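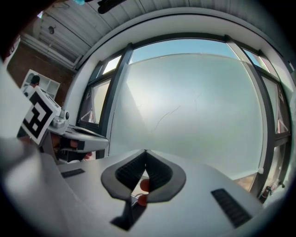
Penard Hand Gripper, Second Series
Sold singly or as a matched pair

The Penard is a gripper you hold in your fist and work with your own fingers, so the arm that will someday do the job can learn it from someone who already knows how. It has a camera, two fingers and no opinions. We have sold the first series for long enough to know what people complain about, and the second series fixes most of it.

What changed

The fingers are new. The old smooth ones were fine on boxes and hopeless on anything a normal household owns. The new ones carry black ribbed pads along the inner faces and close to a point, so you can pick a coin off a table, or at least a fairly cooperative coin. Pads are glued, and replacements come in bags of 4.

The shell is fatter than before. Our tester Rianne Kuipers calls it "the hair dryer," and she has a point. The extra room went to airflow, and she can now record through a whole morning before the handle gets unpleasant.

How it compares

We ran the Penard against the Wurken and the Honkanen on the same bench, with the same operators and the same bin of awkward objects.

Wurken: 352 grams, the lightest of the three. Lovely in the hand. Drops spoons.

Honkanen: the strongest grip by a wide margin, and a trigger to match. Good for jars. Two of our operators asked to stop before lunch.

Penard: in the middle on weight, best on small parts, worst on looks. We make it, so weigh that as you like - the bench log is free on request and includes the session where we lost.

Working in pairs

For two-handed tasks, order the matched set. Each gripper takes a square marker card on the upper rear. Keep the cards flat and clean, and don't laminate them. Glossy cards and a sunny window do not get along.

In the box

Gripper, marker card, USB cable (2 m), hex key, one spare set of pads. The Grura wrist adapter for mounting the same fingers on an arm is sold separately and ships from June.

Rated finger life: 200 hours of recording. Spoons not included.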